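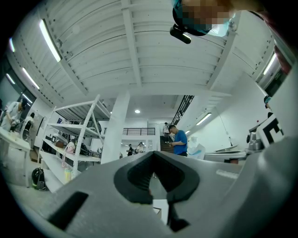
## 4. Rain, roofs and who stops talking

I should say at the start of this section that I never meant to write about rain. The plan Houda Berrada and I drew up was for a study of ordinary talk at work: who chats to whom, over what distance, and what they do when they can't hear each other. Then we had the wettest February I can remember in Wurnport, and by the end of the first week my notebook had more weather in it than conversation.

We worked with 18 people across three buildings, two in Wurnport and one out at Darnevville. All three are big sheds with light metal roofs. If you've never spent a day in one, it has long white beams, corrugated panels and tube lights (Figure 1), and very little that soaks up sound. On a dry day you hardly notice this. You can hear a dropped pen from the far wall, which people seemed to find funny the first time and annoying after that.

Each person kept a short diary, which we borrowed in layout from the Oletti project and then changed so much that Dalia El Sherbiny, who ran the earlier one, told us to stop using the name. She was right, so we call it the talk diary from here on. It had a line for the time, a line for who you spoke to, and a box for anything that got in the way. We ended up with 80 usable entries. Several more had got soaked in coat pockets and I couldn't read them, though I did try (a hairdryer is no help).

### 4.1 What rain does to a chat

Light rain did almost nothing. People mentioned it in the diaries mostly as a topic: whose washing was out, whether the bus would be late. It was even good for conversation, and a few of the longest chats in the whole set began with somebody looking up at the roof.

Heavy rain was another matter. Once it got properly going, people gave up on small talk first, jokes next and questions last of all. I found that order in the Darnevville diaries and then went back to the Wurnport ones expecting it to fall apart, but it held up fairly well. One man wrote, "Started telling Pat about the holiday. Rain. Will finish tomorrow." The next day's entry is blank, so I still don't know about the holiday!

Jokes going before questions makes sense to me. You can shout a question twice and still get an answer, but a punchline doesn't survive being repeated at the top of your voice. Houda thinks I'm making too much of this, and that people simply save their breath for what the job needs. We've agreed to leave both readings in.

### 4.2 Hands, faces and distance

The other thing that mattered was what people were doing with their hands. I'd assumed that anyone who couldn't be heard would wave, point or pull a face. Some did, cheerfully. But plenty of the work in buildings like these is done standing over a small table with both hands taken up (Figure 2), and then gesture isn't much use. You'd have to put everything down first. In those spells people fell back on nodding, or on waiting, and waiting was by far the more common in the diaries.

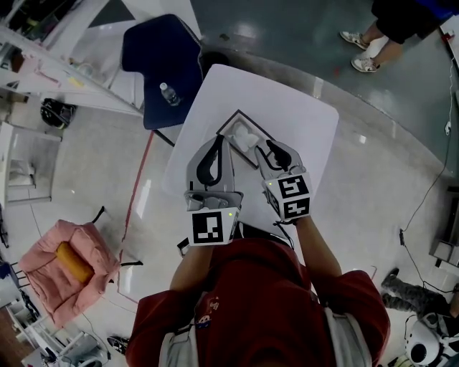 Waiting is hard to study, of course. Nothing gets said, so nothing gets written down, and we only know about it from the boxes where people grumbled afterwards. A woman at Darnevville called it "holding a thought in my teeth", and she reckoned that most of what she held that way was gone by teatime. I liked that so much that I asked the others whether it happened to them too. I know this isn't very careful practice, because after that everyone had a story about a lost thought, and I've left those later stories out of the count.

Distance mattered less than I expected. Neighbours at the same bench lost nearly as much chat in a downpour as people across the room from each other. My guess is that friends standing side by side don't like to shout. It feels like a row, even when it's only about sandwiches.

### 4.3 After the rain

What I'd most like to follow up is the bit just afterwards. When a heavy shower stops, the quiet is very sudden, and in all three buildings people described a kind of burst, with everybody starting at once. Somebody at Wurnport drew it in her diary as a row of open mouths. We have too few entries from those minutes to say much more, as most people were busy talking and didn't stop to write.

Ruangrit, the firm that fits ceiling panels in the second Wurnport building, is due to hang soft panels over one end of it. We'll go back with the same diary and see whether the chat moves to that end or stays where the kettle is. My money's on the kettle. Houda's isn't, and the diary now has an extra line for where the person was standing.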